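Sunday, late

Ok quick one before I fall over. Been at the Mirnside flat since breakfast, clearing the table room, which was supposed to take the morning. Did not take the morning.

Started with the drawers. Mistake. Drawers are where the day goes to die. Found the lease, two sets of takeout chopsticks, a birthday card for my aunt that I wrote and never mailed (sorry Aunt V), and the instruction booklet for the Prendergast kettle we threw out last winter. Kept the booklet for a good ten minutes. Why. Then recycled it and felt very grown up.

Corey Pomare came by at eleven with bagels and opinions. His opinion is I should have one box for cables and anything that doesn't fit in the box gets donated. Fine in theory. Corey owns one charger and it lives in the wall. He did carry the lamp down though, both flights, and only swore on the second one, so I let him have opinions.

Then the closet. Coats out, coats back in, minus the green one. Goodbye green one. Pocket had a receipt for $88 from that dinner in June, the one where I said I'd get it and then ate cereal all week. Worth it, the potatoes were unbelievable.

Vacuumed. Vacuum is a Skornex, loud as a truck, dog next door lost its mind. Apologized through the wall. Don't know if they heard.

After lunch (bagel again) — the table. I'd been walking around it all day pretending it wasn't there. Everything that has no home ends up on that table. Blue mat, blue cables in a knot, the black box with the loud label, paper, more paper.

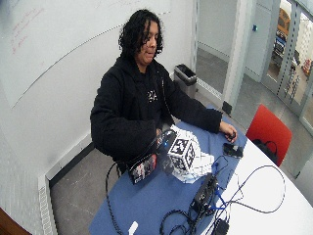 Table o'clock. Cables 1, humans 0.

The knot was the worst part. Pulled one end and the whole lot came with it. Wanted scissors. Didn't use scissors! Sat down and did it slow, one cable at a time, radio on, and after a while it was sort of nice?? Like shelling peas. Each one coiled and a twist tie on it, the kind from bread bags, which I have apparently been saving for years in the mug with the pens. Finally a reason for the mug.

Ran out of ties, used hair elastics. Will regret that next time my hair's in my face.

Labels next. Masking tape and the good marker. Wrote what each thing is and then where it goes, so future me can't plead ignorance. Handwriting got worse as I went, last few look like a doctor did them. One just says "the other one." Future me will have to cope.

Paper took forever becuase I read everything. Bank stuff in the folder, a Kurnness catalog in recycling, then out of recycling, then back in. I do not need a shelf. I do want a shelf. $200 for four planks and some pegs, no. Measured the wall anyway.

Also tried to log my steps since it felt like a marathon. 1,191. All day! One thousand one hundred ninety-one. Apparently carrying things back and forth across one room is not exercise. Rude.

Wiped the table down at the end with the lemon stuff. Had forgotten there's a ring on it from the plant pot, won't come off, tried baking soda and then gave up. Putting a bowl over it. That's decorating.

What didn't get done: the windows, the top of the wardrobe (scared to look), the bag of single socks. Moved the sock bag from one side of the bed to the other so in a way it was dealt with.

Corey texted at nine asking did the one box rule work. Sent him back a thumbs up. It's two boxes. He doesnt need to know that, he'll only make a face.

Dinner was toast and the last of the soup, standing at the counter — didn't want to put anything on the nice clear table. Which is silly, it's a table, I'll have to eat at it tomorrow. But tonight I just walked past a couple of times to look at it. Turned the lamp on. Remembered the lamp is downstairs. Turned the big light on instead.

To do: mail Aunt V's card (cross out the year?), buy twist ties or just buy more bread, ring the landlord re the tap, get the coat to the donation place before I start missing it. Take the lamp somewhere, it can't live in the hallway, Mrs. downstairs already gave it a look.

Back hurts. Hands smell like lemon. Bed.

2 comments
Share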